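News from the shared kitchen in Ullow
2022-11-24

The kitchen on the ground floor of the Tilitz building is open again. It was closed from the middle of September, when the old water pipe under the sink had to be replaced, and the work took longer than we were told. We thank all the members who carried their cups up and down the stairs in these weeks.

The repair was made by the firm Ferri, who also changed the tap and put new tiles behind the sink. The full bill was 3895 pounds. The insurance has paid the larger part of it, and the rest comes from the house fund, so the monthly fee stays the same until next autumn. Members who want to see the papers can ask for them at the front desk.

While the room was empty of people we also took the chance to paint the walls and to look through the cupboards. We found 57 mugs, and many of them had no handle or a crack in the side. The good ones are back on the shelf. If you miss a mug which is dear to you, please look in the box beside the front desk before the end of the year. After this we will give the box away.

Some rules have changed a little. The fridge is now emptied every second week, in the evening, and food without a name and a date will be thrown away. Please write on the lid and not on the bottom – the person who empties the fridge does not want to turn over a soup to see who it belongs to. Milk for tea and coffee is still common for all. Oat milk is bought from the same money, but only one carton at a time, as last spring we had to pour away several.

The lunch table can be booked for groups from Cloladen, our neighbours across the yard, but only after two o'clock. Before this hour the table is for our own members. We agreed this with them in a friendly meeting and they have offered to share their large coffee urn when we have an event. It makes over 100 cups, so it will be useful for the winter market.

Warm meals brought from home are welcome as before. Please cover your dish, and if something has spilled, wipe it at once with the blue cloth. The green cloth is for the tables only.

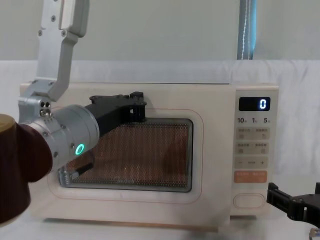

Can I use the kitchen in the evening?
Members with a house key can use it until ten o'clock. Guests may come with you, but please do not leave them alone in the building, and switch off the lights in the corridor when you go.

We still look for 3 people who can help to wash the curtains before the winter market. It is the work of one afternoon, and the washing powder is already bought. Write your name on the list by the door – and please write it so that we can read it.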